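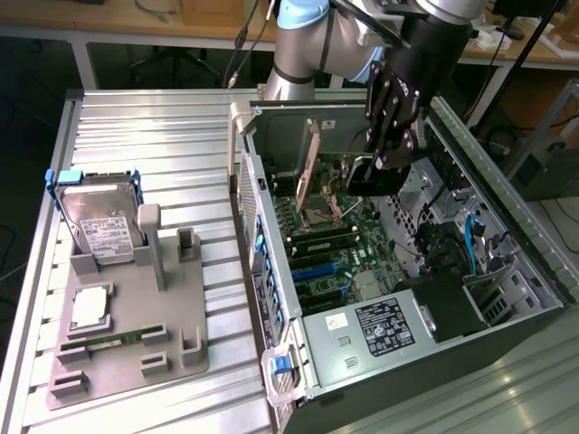

Hardware Notes: Memory errors on the older desktops

Several readers at the Ratotcombe office have reported desktops that restart without warning, usually in the first hour of the morning. The event log shows a generic kernel power entry and little else. We looked at 11 of these machines in October. In 9 of them the fault was in the memory or the memory slots. The other 2 had failing power supplies and have been retired.

The pattern is easy to confuse with a bad driver. A driver fault normally writes a dump file and names a module. A memory fault often leaves no dump, or leaves a series of dumps that each blame something different. If three restarts in a row point to three unrelated modules, run a memory test before reinstalling anything.

The built-in test is adequate for a first check. Choose the extended option and let it run overnight. A single pass takes almost 2 hours with 16 GB installed, and intermittent faults may not show until the third or fourth pass. One error is enough to fail the machine. There is no acceptable error count for non-ECC memory.

If the test fails, proceed as follows. Shut down, switch off the supply at the back, disconnect the power cord and hold the power button for a few seconds. Wear a grounded wrist strap. Remove both modules, then install one module only, in the slot the board manual lists first. Test again. Swap the modules and repeat. If one module fails in a slot where the other passes, the module is bad. If both modules fail in one slot and pass in the other, suspect the slot or the memory controller.

Before ordering parts, clean the contacts. Use a lint-free cloth with a little isopropyl alcohol and let the module dry completely. Pencil erasers are still recommended on many forums, but they leave residue and can wear the plating. Blow out the slot with short bursts of clean, dry air. Reseat the module with even pressure until the latches close. Four of the nine faulty machines passed every later test after cleaning and reseating alone.

Replacement modules should match the existing ones in speed and voltage. Mixed pairs will usually start, but the board drops both to the slower timing and some older boards become unstable. The stock list for Zidon and Dirari models has been updated on the shared drive - check the board revision as well as the model name, as the two Zidon revisions take different memory.

Record the result in the asset sheet, including the slot number and the number of passes completed. Failed modules go in the gray bin at the Sydorenko Street store, in an antistatic bag with the asset number written on it.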